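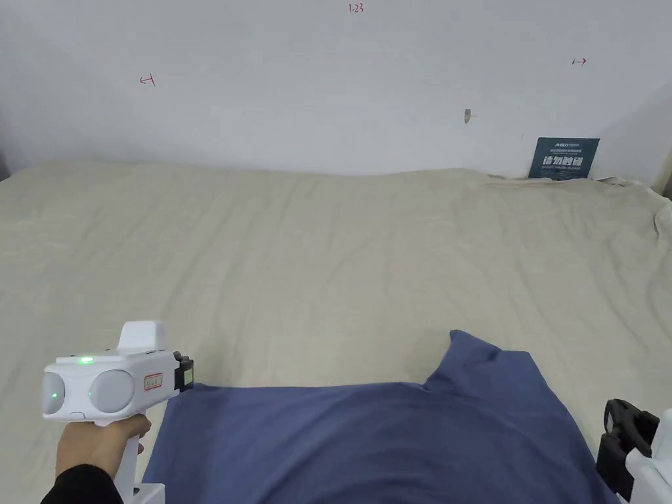 Home | Projects | Reports | Staff | Contact

Folding Laundry in Small Bedrooms: Final Report

Jyoti Shakya and Ieuan Rosser
Supervisor: Encarnación Olmedo
Last updated: July 25, 2020

1. Purpose

Our project asked a simple question: where do people fold their clothes when they have no table for it? We started in October with a short survey in the Tejada residence. We handed out 100 forms and got 71 back. The most common answer was the bed. The floor came second, and the top of a dresser was third. Several students wrote that they do not fold at all and keep clean clothes on a chair.

We then looked at folding on a bed in more detail, using T-shirts and other light clothes.

2. The surface

A bed is wide, which helps, but it is soft and the cover moves with the clothes. Florencio Aranda, who helped us plan the trials, suggested that we compare a tight sheet with a loose one. On the tight sheet the average shirt took less time and the side folds came out straighter. On the loose sheet we had to stop and flatten things again – mostly at the sleeves.

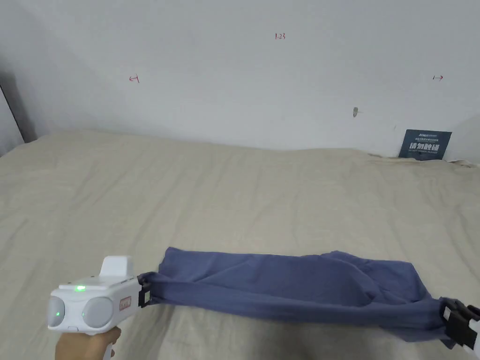

Lifting was the next thing we studied. Most of the people we asked pick up a shirt by two points, give it a shake and lay it back down. The trouble is what happens between the two points. A slate-blue cloth stretched sideways over the bed keeps a fairly straight upper edge, but it still sags a little in the middle, and the right end droops and twists. If cloth is laid down like that, the twist goes into the first fold. We found it better to set down the lower edge first and smooth the rest by hand before folding.

We tried three ways of folding: in half, in thirds, and rolled. Rolling was the least affected by a wrinkled sheet. Thirds gave the best stack but needed the most space.

3. Clearing the bed

Small items get in the way more than we expected. A phone, a plastic bag and a flat box left by the headboard take up a strip of bed that could hold the finished stack. Olaia Requena pointed out that people tend to fold at the near edge anyway, so the far side is free for stacking if it is kept clear. We added this to our instructions.
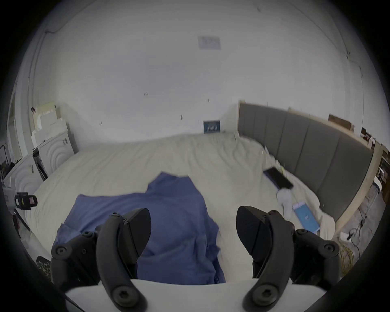

4. Recommendations

– Pull the sheet tight before starting.
– Move loose items off the bed.
– Smooth each piece flat before the first fold.
– Roll light clothes if the sheet will not stay flat.

We did not test towels or heavy sweaters.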